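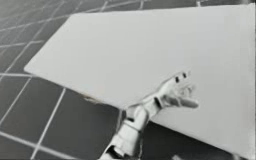
시뮬레이션 화면. 다지 핸드가 흰 판 바로 위에 있는 상태. 바닥은 격자 타일.

제목: 시뮬레이션 시연 데이터 기록 기준, 어디까지 적으십니까

작성자: 격자바닥
Merrick 과제에서 판재 다루는 동작을 시뮬레이션으로 모으고 있습니다. 현재 에피소드가 2,641개이고, 이번에 내부 기록 기준을 새로 쓰게 됐습니다. 초안은 아래와 같습니다.

1. 접촉 여부는 화면이 아니라 물리 엔진의 접촉력 로그로 판정한다.
2. 손끝이 표면 가까이에 있고 접촉력이 없는 구간은 "접근"으로 적는다. "파지"나 "접촉"으로 적지 않는다.
3. 물체 이름은 모양으로만 적는다. 용도를 추정해서 적지 않는다.
4. 실패한 에피소드도 지우지 않고 실패 표시를 달아 보관한다.

문제는 2번입니다. 올린 화면처럼 손도 희고 판도 희면 손가락 윤곽이 잘 안 보여서 작업자마다 표시가 갈립니다. 표본 300개를 두 사람이 따로 표시했는데 접근과 접촉 경계에서 자주 어긋났습니다. 다른 팀은 이 부분을 어떻게 쓰는지 궁금합니다.

작성자: 토크센서
1번 기준이 있으면 2번은 사람이 표시할 필요가 없습니다. 로그에서 자동으로 뽑으면 끝입니다. 사람이 화면을 보고 접촉을 판정하는 절차가 남아 있는 게 이상합니다.

작성자: 격자바닥
초기 에피소드 662개는 접촉력 로그가 저장되지 않았습니다. 그때는 관절각과 화면만 남겼습니다. 그 묶음 때문에 수동 표시가 필요합니다.

작성자: 토크센서
관절각이 있으면 재생해서 접촉을 다시 계산하면 됩니다. 초기 상태와 엔진 버전을 알면 가능합니다.

작성자: 격자바닥
엔진 버전은 있는데 판의 초기 자세가 없는 에피소드가 섞여 있습니다. 판 위치가 조금만 달라도 결과가 바뀌니 재생값을 그대로 믿기 어렵습니다.

작성자: 남쪽창고
저희도 비슷한 일을 겪었습니다. Istden 쪽 데이터를 넘겨받을 때 초기 자세가 빠져 있어서 결국 그 묶음은 접촉 관련 학습에서 뺐습니다. 전체에서 지우지는 않았고 "접촉 정보 없음" 칸을 따로 만들었습니다. 모르는 것을 모른다고 적는 칸이 있어야 합니다. 칸이 접근과 접촉 둘뿐이면 작업자는 반드시 하나를 고릅니다.

작성자: 격자바닥
그 칸은 초안에 없었습니다. 넣겠습니다. 이름은 "판정 불가"로 할 생각입니다.

작성자: pryor_c
Corey Pryor입니다. Collham에서 데이터 검수를 맡고 있습니다. 번역기로 읽고 쓰니 표현이 어색해도 이해해 주세요. 저는 색 문제를 먼저 고치자는 쪽입니다. 판의 재질 색만 바꿔도 수동 표시가 훨씬 쉬워집니다. 시뮬레이션이니 비용도 거의 없습니다. 기준 문서에 "손과 대상물의 명도 차이를 확보한다"는 항목을 넣으십시오.

작성자: 토크센서
반대합니다. 흰 판에 흰 손이 걸리는 상황은 실제 현장에도 나옵니다. 보기 쉬운 색으로만 모으면 모델이 그 조건을 배울 기회가 없습니다. 학습용 화면은 그대로 두어야 합니다.

작성자: pryor_c
학습용 화면을 바꾸자는 말이 아니었습니다. 같은 상태를 두 번 렌더링해서 하나는 검수용으로 쓰면 됩니다. 검수용은 손을 다른 색으로 칠하고, 학습용은 원본 재질을 씁니다.

작성자: 토크센서
그건 괜찮습니다. 다만 두 렌더링의 시각이 어긋나지 않는다는 확인이 있어야 합니다. 프레임 번호와 시뮬레이션 시각을 둘 다 남기세요. 프레임 번호만 맞추다가 밀린 적이 있습니다.

작성자: 새벽빌드
초기 묶음은 판 자세가 없다면서요. 그럼 검수용 렌더링도 못 만드는 것 아닌가요?

작성자: 격자바닥
맞습니다. 자세가 없는 에피소드는 새로 렌더링할 수 없습니다. 그건 판정 불가로 보내고, 자세가 남아 있는 것만 검수용을 만들겠습니다.

작성자: 새벽빌드
3번도 질문 있습니다. 모양으로만 적으면 저 화면의 물체는 뭐라고 적습니까? 저희 팀이면 그냥 "상판"이라고 적었을 것 같습니다.

작성자: 격자바닥
"흰색 계열의 납작한 판, 모서리 둥긂"까지입니다. 상판이라고 쓰면 탁자 부품이라는 뜻이 되는데 화면만으로는 그렇게 말할 근거가 없습니다.

작성자: 새벽빌드
그러면 나중에 검색이 안 됩니다. 자산 목록에 등록된 이름이 있을 텐데 왜 안 쓰는지 모르겠습니다. 실무에서는 다들 등록명으로 찾습니다.

작성자: 남쪽창고
둘 다 적으면 됩니다. 자산 등록명 칸과 외형 설명 칸을 나누고, 외형 설명 칸은 화면에 보이는 것만 적게 하세요. 가장자리에 어두운 얼룩 같은 게 조금 있는데, 그런 것도 "얼룩 또는 파손"이라고만 적고 원인은 비워 둡니다. 렌더링 문제인지 메시 문제인지는 따로 확인할 일입니다.

작성자: 새벽빌드
칸이 나뉘면 찬성합니다.

작성자: e_mudgway
Elsie Mudgway입니다. Cakora 기준 문서를 정리했던 사람으로서 한 가지만 적습니다. 판정자 간 일치도를 어떻게 다룰지가 초안에 없습니다. 저희는 작업을 시작하기 전에 모든 작업자가 같은 연습 에피소드 10개를 표시하고, 어긋난 항목을 회의에서 맞춥니다. 기준 문장을 고치면 이 절차를 처음부터 다시 합니다. 번거롭지만 문장만 고치고 넘어가면 예전 표시와 새 표시가 섞입니다.

작성자: 토크센서
기준 버전 번호를 에피소드마다 남기면 섞여도 구분됩니다. 연습을 매번 다시 하는 건 과합니다. 오탈자 수정에도 다시 합니까?

작성자: e_mudgway
오탈자는 제외합니다. 판정이 바뀔 수 있는 수정에만 적용합니다. 버전 번호는 저희도 남깁니다. 번호가 있어도 작업자가 바뀐 문장을 같은 뜻으로 읽는다는 보장은 없어서 연습을 유지하고 있습니다.

작성자: 토크센서
저는 여전히 버전 번호와 표본 점검이면 된다고 봅니다. 작업자 수가 적은 팀이면 더 그렇습니다.

작성자: 격자바닥
의견 감사합니다. 초안에 반영할 내용을 적어 둡니다.

- 판정값에 "판정 불가" 추가
- 등록명 칸과 외형 설명 칸 분리
- 검수용 렌더링 별도 생성, 프레임 번호와 시뮬레이션 시각 병기
- 에피소드별 기준 버전 번호 기록

연습 에피소드 재실시는 팀에서 더 논의하겠습니다. 수정본은 2월 안에 이 글에 댓글로 올리겠습니다.

작성자: 남쪽창고
4번 실패 에피소드는 실패 사유 칸도 같이 두세요. 표시만 있으면 나중에 전부 다시 열어 봐야 합니다.

작성자: 격자바닥
추가하겠습니다. 사유는 목록에서 고르는 방식으로 할지 직접 쓰게 할지 아직 못 정했습니다.

문의하기 | 이용약관 | 게시판 운영 원칙 | © 로봇 데이터 실무 게시판 | 맨 위로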